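The Striped Things

By the time Samah got the last carton up the stairs it was after seven, and she was so happy she could have slept on the landing. A flat of her own! Number 11, top floor, with a window over the bakery and a tap that sang when you turned it. Her mum had offered to come and help with the unpacking, and so had Fadwa from work, and she had told them both no, thanks, lovely, come on the weekend. She wanted the first night for herself.

She started with the clothes, which is how she always starts. The kettle could wait. If you know where your socks are, you can live anywhere.

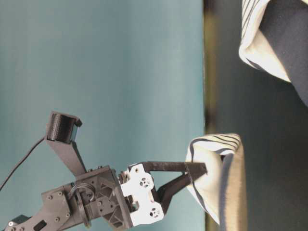 Auntie Nawal had packed the bag marked SOFT, and Auntie Nawal packed the way she cooked, with everything in together and the lid pressed down. Out came the pillowcases, a tea towel from Ballska with a ferry on it, and a scarf that had to belong to somebody else. Then stripes. There was a white one with thin dark lines and a wider navy band down one side, and Samah pinched up a fold of it and knew it before she'd shaken it out. She had worn that colour of navy every winter since she was small, in one shape or another. More of the same was bunched up beside it. She laughed out loud, alone in the room, and it was a marvellous room to laugh in because there was no carpet yet.

Her grandfather had started it. He'd had the drapery on Abdel Hamid Street, a narrow shop with bolts up to the ceiling, and he believed that a stripe was the friendliest thing you could put on a person. Checks were bossy, he said. Flowers wanted watering. So the whole family went about in stripes, cousins and all, and at the beach you could find your own people from the top of the dunes.

She rang her uncle.

"Did you know she's packed me the stripes?"

"Of course I know," said Wael. "I carried that bag. It weighs as much as a goat. Have you found the knitted one?"

"There's a knitted one?"

"Dig," he said, and she could hear him grinning. 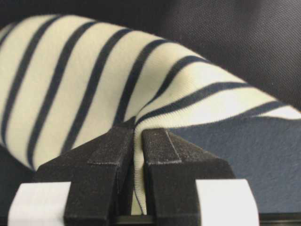

Page last changed: Thursday, 9.38 pm

She dug. It was near the bottom, cream and navy, ribbed so finely you had to put your nose to it, and the hem had gone a bit fuzzy, which made it better. She held it by that edge and let it hang. Then she put it around her shoulders and walked the length of the flat and back, past the bathroom, past the cupboard that would not shut, feeling like the captain of something.

"It's gorgeous," she told the phone. "It's absolutely gorgeous, Uncle, I can't believe she gave it up."

"She says you'll be cold up there."

"I'm not cold."

"She says you will be."

They talked until the bakery put its lights out. He told her about the year the shop ordered too much of everything, 609 metres of it by her grandfather's own ledger, and how they'd made curtains and cushions and a cover for the car. She'd heard it before and wanted all of it again, especially the car.

When they had hung up she went back to the clothes. One shelf for jumpers, one for sheets, and the wobbly one for whatever was left. Folding is a wonderful job, truly. You do it badly, you do it again, and the pile gets taller regardless. She did the towels in thirds, like her mum, and then undid them and did them in half, because it was her flat.
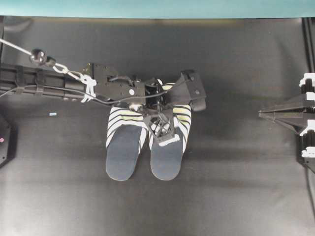
Lanby, January

Dear Auntie,

You sneaky, brilliant woman. I found the slippers! I had put the bag down flat and thought I was done, and there they were in the corner, side by side, toes down, as if they'd walked in ahead of me. Dark soles, and stripes across the top, white and black with that pale yellowy green in between. Where did you get the green? Did you have it all this time? I've looked at it under the lamp and I think it's the loveliest colour in the family.

They fit. I have worn them to make toast and I have worn them to answer the door. Mr Benmoussa from downstairs (Ashraf, he says to call him Ashraf) came up to tell me about bin night, and he looked at my feet and said his wife would want the address of the shop. So I had to explain about the shop, and we stood there until his dinner burnt.

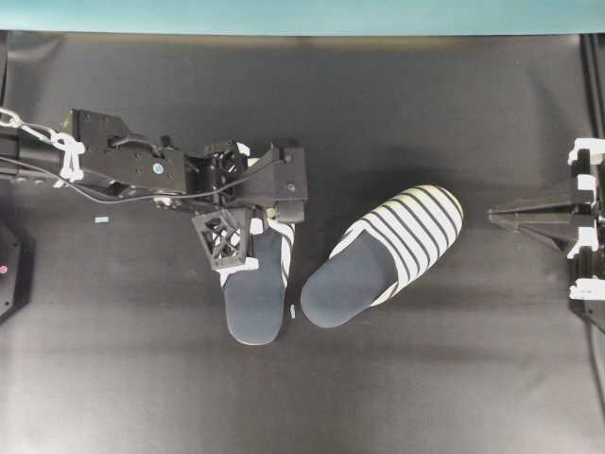

He's a kind man, and very thorough about bins. He also says the singing tap has been singing for 38 years and that I mustn't let a plumber near it.

I've put the knitted one over the back of the good chair and the rest on the middle shelf where I can see it from bed. Fadwa is coming on the weekend with a rug. I told her any pattern she liked and then I rang back and told her stripes.

It did get cold, by the way. Around four in the morning. Don't tell Uncle Wael.

All my love, and kiss everybody,
Samah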